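Gelleo parish noticeboard service: one year on

Our parish council took out a Gelleo subscription last July, after the old website stopped accepting new pages. I am the clerk for 11 hours a week and look after the site, so this review is from that side of the desk. We cover two villages and a scatter of farms.

Setting up took 19 days from the first email to a working site. Most of that was moving old minutes across. Gelleo imports PDFs in batches but drops the meeting dates, so each one had to be typed in again.

Day to day it is easy to use. Agendas go up in a few minutes and can be timed to appear on the right morning. The bus timetable and road closure pages are the ones residents mention most. Pages are light enough to open on a slow line, which matters at the Eltham end of the parish where fibre has not arrived.

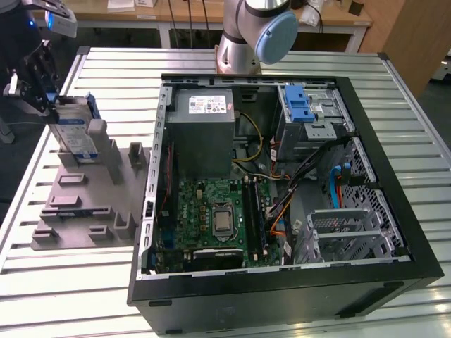 A desktop PC with the side panel off.

The weak point is the planning page. It is meant to list new applications by itself, but it missed five between November and the spring. Support replied each time and Azadeh Ghaffari on their help desk was patient with us, but I now check the district list by hand.

Printing is poor too. Kristof Van Dijk, who puts the paper copies up in the bus shelter, has to shrink every notice to fit on A4.

We looked at Moltum as well. It has better maps, but charges extra for each person who can edit - a cost we could not justify for a small precept.

We have renewed for another year. I would want the planning page fixed before renewing again.

Reviewed by Vilja Rautiainen, July 4, 2024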